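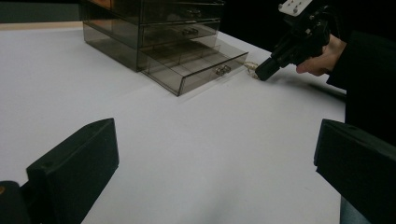
Workshop > Galleries > Uvell bench

Looking after the Uvell bench

Setup on the Uvell bench is the same for every shift, and most of our repair time goes into the hand-held grippers. The table is bare white with a matte surface, so a scuff or a loose screw shows up quickly. The part people ask us about is the fingertips. Thin items are the hard case, like the gold-coloured strand lying in a loose tangle by the open bottom drawer, right in front of a black tip. If the tips don't meet squarely, something that fine slides out between them. The small metal knobs on the drawers of the smoky-brown organizer are a good second check, as they need a firm, even pinch.

Two grippers make a pair and they stay a pair. We number them, store them together in the Wornard case and write up both cards even when only one has been opened. Zuleica Toledo keeps the cards. At the October service the pair was logged at 1165 hours.

Fingertips
Wipe with a damp cloth at the start of the shift and let them dry before use. No solvent. Close the fingers on a strip of paper and pull. If the paper comes out from one side easily, loosen that finger, square it and tighten again. Worn tips are swapped both sides at once. Spares are Flikov part 918, second shelf of the grey cabinet.

Mounting plate
Check the screws with the short driver, hand tight plus a nudge. We stripped a thread last year by using the power driver and had to wait on a new plate from Ogola. Don't use the power driver.

Finger travel
Open and close 50 times with nothing in the fingers. Listen for a click near full open, which on our units has always been grit in the slide. Blow it out, put on one drop of light oil, wipe off the excess and run it again. If the click is still there, tag the unit and take the whole pair off the bench.

Table and props
Wipe the table after the tips are done so oil doesn't end up back on them. Acrylic gets a soft cloth and plain water. Paper towel scratches it, and our first organizer went cloudy that way. Chains and cords go in a labelled bag at the end of the shift.

More pictures will be added when the spare pair is back from Ogola.

3 comments | 11 shares

Related galleries
Wornard case: new foam inserts
Squaring a finger with the paper strip
Bench lighting at Ogola
Replacing a stripped mounting plate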